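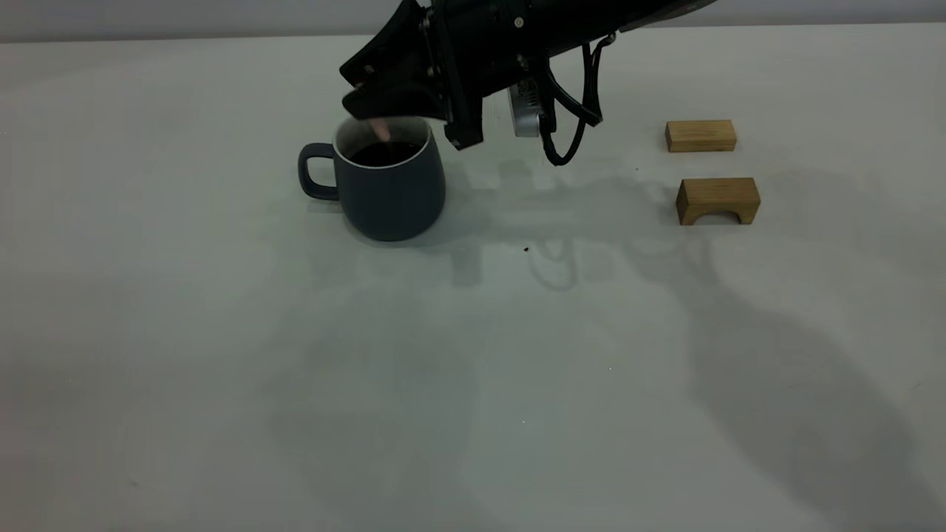
3.2 Mug shape and where people set it down

The second part of the study dealt with mugs. Participants in the Bainbridge and Rarnthorpe offices were asked to keep one mug at their desk for 20 working days and to put it down wherever they normally would. We recorded 803 placements. Of these, 189 were within a hand's width of the table edge, which we treat as the risk zone in the rest of this section.

Figure 4. A mug with a rounded body and a side handle, dark blue-gray outside and pale inside, on a white tabletop.

Mugs were grouped by the profile of the body: straight, tapered, or rounded. A rounded mug is wider low down and curves in again at the base (Figure 4). Its foot is therefore smaller than its widest point, and a person looking down at it cannot see exactly where it meets the table. Vlachou made the same remark in his earlier work on bowls, and we use his term, "hidden foot," for this.

Rounded mugs were placed in the risk zone more often than straight ones at both offices. Tapered mugs fell between the two at Bainbridge but not at Rarnthorpe, where few people chose them. We did not find a clear effect of handle shape. Most participants turned the handle toward the hand they wrote with, and left it there when the mug was empty.

Color was recorded but not controlled. The tables at Bainbridge are white and those at Rarnthorpe are a mid-brown, so a dark mug stands out at one site and much less at the other. Several participants at Rarnthorpe said they had reached for a dark mug without looking and knocked it. Pale interiors were mentioned only in connection with tea stains.

Two limits should be noted. Participants knew that mug positions were being written down, and some may have been more careful in the first days. The mugs were also all from the Cista and Madside ranges, and neither range includes a mug with a wide flared foot. Saucers, which change the contact area completely, are treated in Section 3.3.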